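Ridby Coffee Corner Group
Minutes, Friday meeting, December 2024

Present: Meenakshi Suvarna (chair), Indira Rajan, Muthu Pisharody, and me, Beryl Fothergill, on notes again. Ilango Chowdary sent apologies and a long email, see item 3.

1. Last time's minutes
Approved once I fixed the spelling of Hesterier, which I'd managed to get wrong in two different ways. Sorry, all!

2. The drip tray
We spent far too long on this, but I did enjoy it. Indira says the tray is getting smudgy and speckled between cleans, and she'd like it wiped down every afternoon with the slotted grate lifted out. Muthu thinks every other day is plenty. We went with Indira.

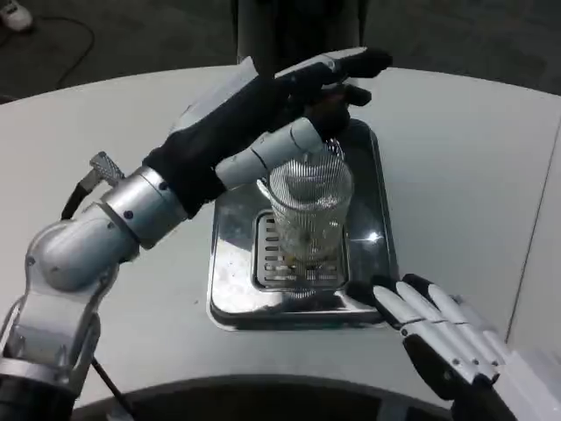

Muthu then asked who does the wiping when Indira is away, and I put my hand up before I'd thought it through. So it's me until January, then we start a rota. Please rinse your own glass when you're done, too, and don't leave it for the tray person (me!).

3. Glasses or mugs
Ilango's email makes the case for mugs, with a price from Wuselen of $213 for a set of 42. Meenakshi read the whole thing out loud, bless her. The rest of us like the clear ribbed glasses because you can see how much coffee you've got, and they feel nice in the hand. Muthu pointed out that they get hot, and I can't argue with him there. 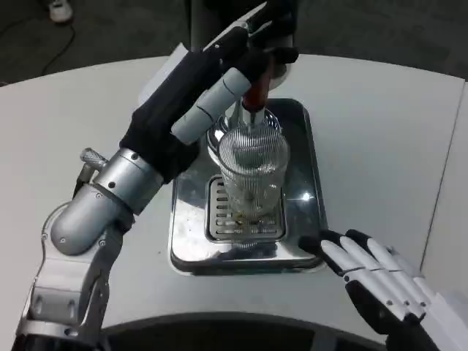 We had a show of hands and the glasses stay. Meenakshi will write back to Ilango and be kind about it. If anybody wants to bring in a mug from home, go right ahead, just put your name on the bottom.

4. Beans
We're down to almost 17 bags in the Thevar cupboard, which Indira says will see us past the holidays. She wants to try a darker roast next. I'd like something milder, so we're getting one bag of each and we'll all have a taste at the next meeting (bring cookies, somebody, please).

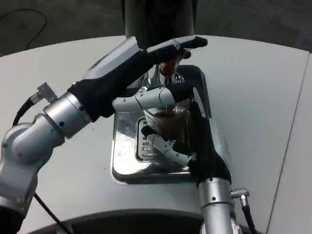
5. To do
Beryl: wipe the tray every afternoon, draft the rota.
Meenakshi: reply to Ilango.
Indira: order the two bags.
Muthu: find the spare brush for the grate.

6. Next meeting
January, same room, day to be settled by email.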